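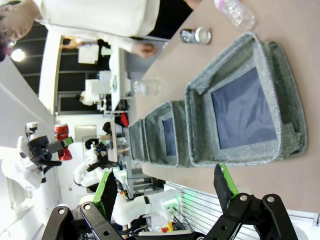
Notebook, sorting bench: what the rule sheet says and what we do

Nov 30, 2022
Posted by the bench 3 keeper
3 comments | 6 shares

Search this notebook
Search
Go

Read the Gredosham sheet again this morning with a pencil in hand. It is the good practice sheet for shared benches, the one everybody signs before their first shift and then doesn't open. I signed it in March. I could not have told you what half of it said.

Going clause by clause, against the can and bottle sorting job. Three felt baskets in a row, items on the table, arms pick and drop, a person at the far side to reset. Pretty much the simplest thing we run, so if the rules don't fit this they don't fit anything.

Clause on hands. "No person shall reach into the working area while any arm is enabled." Fine sentence. Who wrote it had a cell in mind, with a fence and a door switch. We have a table. The person doing resets leans over the edge and puts a hand down next to the can, and that is the job as written on our own task card. So the sheet forbids what the card asks for, and both have the same sign-off box at the bottom.

I don't think the answer is to cross out the clause. I also don't think the answer is to keep pretending. What I'd accept:

- Arms on hold before the hand crosses the edge. On hold meaning the operator has let go and said so out loud.
- The resetter answers out loud before reaching. One word is enough.
- Same thing in reverse before anyone moves again.

Kolen people do this already and it costs them a few seconds a reset. Our side says it slows the count down. Well, yes. The count is what we put in the weekly table and I understand why people like it, but I would rather explain a low number than a pinched finger.

Clause on sleeves and hair. Says "close-fitting clothing". It doesn't say what that means and I've heard three readings of it. A knit sweater is close-fitting by one and not by another. The finger linkages have openings and exposed bolt heads, and knitwear is the sort of fabric I'd worry about near both. I would like a plain rule: cuffs pushed up above the wrist, or change the top. It is cold in here in winter and people will grumble. Put a rack of plain overshirts by the door and the grumbling is mostly dealt with.

Clause on indicator lights. This one annoys me the most. The sheet says a green light means "ready and safe". A green LED near a connector tells me that something is powered and content with itself. It doesn't know where my hand is. The other station has a small blue light on its sensor head and I asked two people what blue means and got "tracking" and "just on". Neither could point to where that was written. Somebody needs to go through every light on the floor and write down what it means, in words, on a card taped to the stand. Until then nobody should be taught to trust a color.

And the pads have a green rim too. Nothing to do with status, but a new person told "look for green" will be looking at the wrong thing. Pick another word for the training.

Clause on speed. Limit is given as a percent of rated speed. Percent of what rating, for which arm? Obi was set up with one maximum and Voden with a different one, so 60 on one screen and 60 on the other are different speeds at the fingertips. I raised this before. The reply was that the percentages are "broadly comparable". I'd like to see that reply with a measurement under it. Give the limit as a distance per second at the tip and let whoever owns the arm work out the setting.

Clause on containers. The surprise here is that I have no complaint. It says use soft-walled containers where a gripper may strike the rim. Felt does that. The gray ones with the dark blue bottoms have thick walls and give when you lean on them. The only trouble is that soft things wander: bump one and the whole row is off by a bit, and then the next person lines up on the bumped one. Tape marks at the corners. Check the marks at the start of a shift, not at the end when it's too late to know which runs were crooked.

I'd add something the sheet leaves out. Dark bottoms and dark items don't go well together when you are judging a drop from the wrist view. If we get more baskets, get pale ones inside. Low priority.

Clause on drink containers. "No food or drink at the bench." We use drink containers as the objects! So a rule against drinks at a bench covered in cans, a bottle and a plastic cup is going to be read by each person the way it suits them. The worry isn't silly. If somebody's own water ends up among the props, an arm picks it up, and there are cables and connectors right behind the fingers. Suggest:

- Props get a dot of paint on the base. No dot, not a prop, take it away.
- Props are emptied and dried before they come to the table.
- Own drinks stay at the lockers. Not on the next bench either.
- Crushed cans get thrown out when an edge splits. Feel for it with a glove on.

Clause on cables. One line: "Cables shall be managed." By whom, to what standard? A tangle at the base of an arm is managed if you ask the person who made it. My test would be that you can pull the arm through its full reach by hand, power off, and no cable goes tight or gets under a joint. Takes a minute. Do it when the arm is moved and when anything is replugged. Write it in the log. If it isn't in the log I'm going to assume it wasn't done, and I'd expect the same treatment.

Clause on neighboring stations. There isn't one. I looked twice. The sheet treats each bench as if it sat alone in a field. On our floor there are arms close enough together that a person bending over for one job can be inside the reach of the next. The hold call has to carry to the neighbor as well. I don't love this because it means more stopping, and more shouting, and people will get sloppy with it. A lamp or a foot switch linked across two stations would be better. I am told that is item 1739 on the list of requests, so I won't wait up.

Clause on reporting. "All incidents shall be reported." Fine, define incident. Last month's page has a dropped can entered with full details and no mention of a basket knocked off the table, which I only know about because I picked it up. I suspect people report what makes a tidy line. I would scrap the word and ask two questions at the end of every shift: did anything touch something it wasn't meant to, and did anyone reach in without a hold. Yes or no, with a line of space after it. No names required. If the answer is no for weeks on end I won't believe it, and neither should whoever reads the page.

One thing in defense of the sheet. It is short. Every fix I've listed makes it longer, and a long sheet gets read even less than this one did. So the hold call, the cuffs and the lights card go on the front. Everything else on the back, or on the bench cards where people are already looking.

To do:

- Type up the hold call wording and try it on bench 3 for a week before arguing with anybody about it
- Measure tip speed at 60 on Obi and on Voden, same move, same load
- Paint dots on props, ask what paint we have
- Tape for basket corners
- Write to Gredosham about the missing neighbor clause. Keep it polite
- Ask Kolen for a copy of their reset card

Comments (3)

Agree on the lights. The blue one changed meaning after the last update, I'm fairly sure, and the old meaning is still in the slides.

The count dropping is a real problem for us though. Can we at least try batching resets, so it's one hold for several items?

Batching is fine by me if the hand stays out in between. Added to the week on bench 3.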